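Sorting and Storing Shared Play Items: Project Report

Itziar Ortuño, Ezekiel Park and Palesa Shabalala
Supervisor: Fotis Tsoukalas

2. Background

The Rornbridge playroom lends toys and pretend-kitchen items to families in the building. Everything used to go back into one deep cupboard. At the end of a session the larger things went in first and the small things were dropped on top, so the next group had to empty most of the cupboard to reach a single piece. Our project looked at whether a different way of grouping the items would make packing up easier for children and adults.

We started in April by reading the old loan book, which uses a stock number for each item. Many of the numbers had worn off. Items 2152 and 2317 were both listed as "kitchen, large" and we could not tell from the book which was which. Eduard Machala, who set up the original list, helped us match the entries to the shelves and we wrote new labels where we could.

3. Method

We tried two groupings. In the first, items were kept by type: containers together, cloth together, utensils together. In the second, items were kept by how they are played with, so a set for pretend cooking or pretend shopping stayed in one place even when the pieces were very different in shape. Each grouping was used for 20 sessions.

For both groupings we laid the items out in a row on a tabletop before they were put away. This let us see which shapes took up the most room and which ones would not stack.

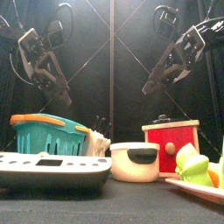
Figure 2. Items on the tabletop, including the teal basket with the orange rim.

The basket became the main container in the second grouping. The handles are on the top edge, so a child can lift it from either a shelf or the floor. The slots in the sides are useful for checking what is inside, but thin pieces can poke through them, and we moved those to a Trnka box with solid walls.

Large pieces were harder. Anything with a curved underside wasted shelf space, and we ended up giving these pieces the bottom shelf to themselves. Cloth items were folded and put in last.

4. Results

Adults preferred the grouping by type when checking that nothing was missing. Children packed up with less help under the second grouping, mainly because they did not have to split up a game they had just finished. Palesa noted that cloth pieces were the ones most often left out in both cases.

We recommend the second grouping, with a picture label on the front of each shelf. The labels still need to be laminated, and the loan book has not been updated past the kitchen section.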